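Minutes of the Tillard House residents' meeting, August 14, 2018

Present: Lama Bataineh, Georges Mahasneh, Sunee Sriwong, Catrin Pritchard (me, taking notes again!)
Apologies: Dezső Rácz, who is away until next week

We started late as the kettle had tripped the sockets again, so I'll put that first. Georges has reset them and will ring Valano about an electrician. Please don't run the kettle and the toaster together until he's been.

Last minutes were agreed, except that I'd put the bike rack down as paid for and it isn't. Sorry, Lama.

Guest rooms. Most of the evening went on this! Lama is fed up with finding crumbs and bits of wrapper on the mattresses after people check out, and I can't blame her. The trouble is the quilting on the white ones, all those puffy panels, and things roll down into the stitching and sit there. Georges wanted to take the hoover to them, but Sunee said the nozzle pulls at the stitching (she's had a thread go already) and she'd much sooner we used a dustpan and brush on the bare mattress before the clean sheet goes on. We all came round to that in the end.
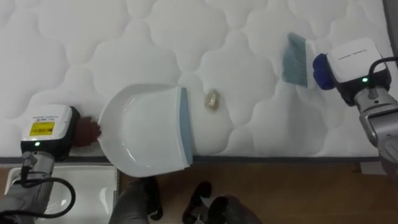
Dustpan and brush on the quilted mattress, with one crumpled golden bit still to go.

Sunee likes the pan with the pale blue rubber lip as it lies nice and flat, and she'd like us to keep that one and the navy-handled brush for beds only. Agreed. Floors get the old set from under the stairs, and please, please don't swap them over. Lama asked for short strokes towards the pan and a quick feel along the edge band afterwards.

We also talked about mattress covers. Ghanem have quoted 2916 for the full lot and Ultton 1814, though the Ultton price leaves out delivery. Georges thinks we should wait until March, Lama would rather do it now. Not settled, so it's carried over, and I'll ask Ultton for a proper delivery price.

Linen cupboard. We have 61 pillowcases and 3 of them are torn. Sunee is taking those home for rags.

Any other business. Georges still has the spare key to the back gate and promises to bring it. Dezső to be asked if he can do the bins while Lama's on holiday.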